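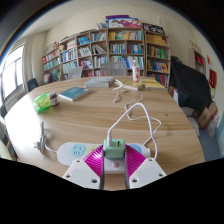 Figure 1. The fingers closed on the charger over the power strip, in our reading room.

Teaching a Gripper to Unplug Things: Project Report
Sumaiya Patwary, with Leandro Carrasco
7 March 2020

So our project was supposed to be about plugging in. Leandro and I wanted a small policy that could take a phone charger and put it into a power strip, learned only from demonstrations we recorded with the hand-held gripper (we call it Cuteo, long story). By the middle of February we had figured out that the more interesting question was the labels. When does a grasp start? When does it end? We had been marking those moments by eye, and we didn't agree with each other nearly as often as I'd assumed we would!

We recorded 74 demonstrations and both of us labeled every one of them, separately, without talking. Then we compared. Closing the fingers was easy. Letting go was a mess — I was marking the first sign of the pads opening, and Leandro was waiting until he could see a clear gap between the pad and the charger.

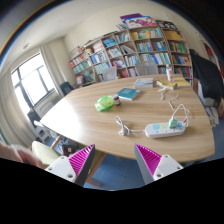
Figure 2. Fingers open, charger in the strip. We both labeled views like this one "released."

Our advisor, Visitación Carretero, told us to quit arguing and write the rule down, so we did. A release now begins on the first frame where either pad is clear of the object. It took us an afternoon to write two sentences, and then we relabeled everything from scratch. The second time through there were only four demonstrations we couldn't settle, and we left those out of training.

The other thing we had to decide was which way the charger should face at the start. I wanted to keep it the same every time, to make life easy. Leandro wanted it all over the place.

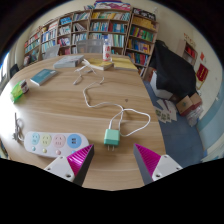

With the prongs facing the gripper like that, a straight-in grasp gets you the metal end first, and you have to come from above or turn your wrist. People do this without thinking, which makes it fun to watch and annoying to label. We ended up keeping both kinds of starts and training two versions of the policy, one on each set of labels.

The version with the new labels let go of the charger more cleanly in our replay tests. The old one tended to open early, and I'm pretty sure that's my early marks showing up in the output (sorry, Leandro). Neither version is good at getting the prongs lined up with the slots, and I don't think better labels will fix that. Tormod Haugen read our draft and suggested we try adding a force signal, so that's what we want to do next, once we've cleaned up the label viewer enough for somebody else to use it.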